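5. Failure analysis: false grasp confirmations on the sink-side tray

The most instructive result of the study was a fault we had not planned to study at all. Partway through the March trials the Drekcombe controller began reporting successful grasps that our annotators could not confirm, and the arm carried on to the drop-off position with nothing in its fingers. We were delighted once we understood the cause, although it cost us most of a fortnight and one chipped ceramic bowl.

5.1 How the fault showed itself

The log contains 1,215 grasp attempts. In 82 of them the controller raised the HELD flag while the annotator, working from the recorded video without access to the flag, marked the fingers as empty. We call these false confirmations. They are more worrying than an ordinary missed grasp. After a miss the Drekcombe planner retries from a slightly different angle, but after a false confirmation it moves at full transit speed, opens the fingers over the drop-off bin and marks the item as cleared. Any later step that depends on the tray being empty then starts from a wrong belief.

Thirteen of the 82 were followed by a contact event, in which the arm swept low across the tray and struck an item the planner had already deleted from its map. The bowl was lost in one of these. No person was inside the marked zone at any time, and the emergency stop behaved as specified, but we would not have been comfortable leaving the system unattended in that state.

5.2 Locating the cause

Our first suspect was the vision model, and we were wrong. Orhun Yaman replayed every false confirmation through the Zeder detector offline and found that its item positions were good enough for a sound grasp in nearly all of them. The error came afterwards, in the half second between closing and lifting.

The HELD flag is set by fusing two signals: finger separation, and an estimate of contact from the brightness pattern at the finger pads. Each pad is lit, and contact should change the pattern in a repeatable way. Floarea Stanciu noticed that false confirmations clustered heavily on coloured trays. By closing the fingers on air at a range of heights, she showed that light returning from the tray surface could shift the pattern enough to cross the contact threshold. A lovely piece of detective work, done with very little more than a ruler and a great deal of patience!

The separation signal ought to have vetoed these cases. It failed to do so because the lower limit had been relaxed earlier in the project to admit thin items such as cutlery, and the relaxed value was never restored for the mixed-item task. Two modest faults, each harmless by itself, lined up.

Irregular items made the matter harder to see. A rock can be gripped on two small points and still be lifted, so the true contact signal is weak and overlaps with the spurious one. Raising the threshold alone would have traded false confirmations for false misses, and in our first attempt at a repair it did exactly that.

5.3 Corrective changes

We made three changes. The separation limit is now set per task and written into the Ateş configuration file, where the controller refuses to start without it. The contact estimate is compared with a reference taken just before closing, at the same height and over the same patch of tray, so that reflected light largely cancels. Finally, the arm pauses after a short lift and the wrist camera checks the gap between the fingers before transit is allowed — a step we had left out to save time, and one we now regard as essential.

The items used for the repeat trials were chosen to vary in shape, stiffness and surface.

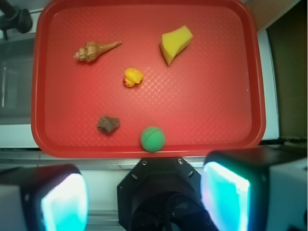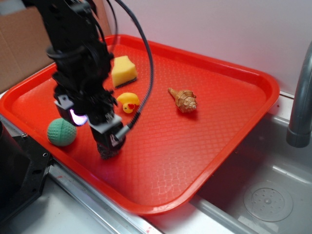
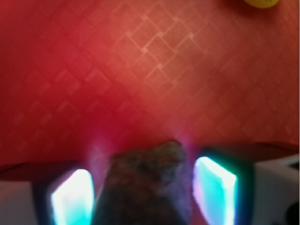
Figure 8. The work at hand on the red tray. Top: wrist view of the tray with shell, sponge, duck, rock and ball. Middle: the arm lowered over the tray beside the sink. Bottom: wrist view with a brown, rough-surfaced item between the lit pads.

The pause adds about 8 per cent to the time for each attempt, which we consider cheap. It also gives the operator a natural moment to intervene, and both of our operators said they preferred the slower rhythm. We have since applied the same check to the Dralosetti arm in the adjoining bay, whose controller fuses its signals in a similar manner.

Two questions remain open. The reference measurement assumes that the tray does not shift during closing, and a light tray on a smooth counter may well do so. We also have no good treatment yet for items close in colour to the tray itself, where the gap check is at its weakest. Both are taken up in Section 6, together with the revised stopping rule for low sweeps.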